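Resetting a Small Sitting Area

Extracted from the Birnum room notes, section 9. Text by Orlando Yupanqui.

Scope

These steps apply to a seating corner with one coffee table, one armchair, a side table and a hard tile floor. The order is fixed: surfaces first, then textiles, then floor.

You need

Two microfiber cloths
Mild dish soap
200 ml of lukewarm water
A soft brush
Felt pads for the table legs

1. Clear the coffee table

Move tissues, flowers and any cups to the side table. Do not stack things on the armchair.

2. Wipe the table

Add one drop of soap to the water. Wring the cloth until it no longer drips. Wipe light wood along the grain, then go once around the edge. On an oval top, the rounded ends collect fingerprints and need a second pass. Dry with the other cloth. Leave the top bare for 10 minutes.

3. Dust artificial flowers

Hold the pot at the base and brush from the center of each bloom outward. Do not wet fabric petals unless the label allows it. Wipe the pot last.

4. Cushions

Shake each cushion outdoors or over a tub. Close zippers and turn them to the bottom. With one striped and one plain cushion, put the plain one in front. The Kernau covers tolerate a cool wash; the older Nina covers do not.

5. Table position

Lift the table at both ends. Do not drag it over tile. Check the felt pads and replace any that are worn through. The table may stand parallel to the wall or at an angle, provided the walkway to the sink stays open.

6. Put things back

Tissues go near one end, flowers near the other. Keep the middle free for a tray.

7. Floor

Move loose boxes and crates away from the wall. Sweep toward the door. On marble-patterned tile, crumbs are hard to see from standing height; check with a low light. Mop with plain water. The Cledero floor concentrate leaves streaks at over 9 ml per liter.

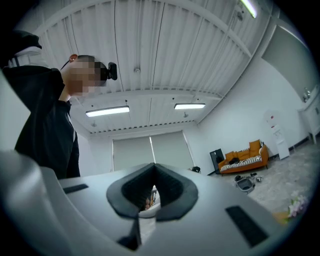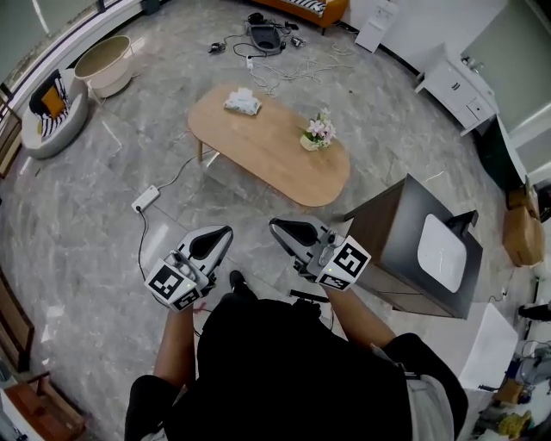
First: the ceiling. Second: the coffee table with tissues and flowers, armchair at left.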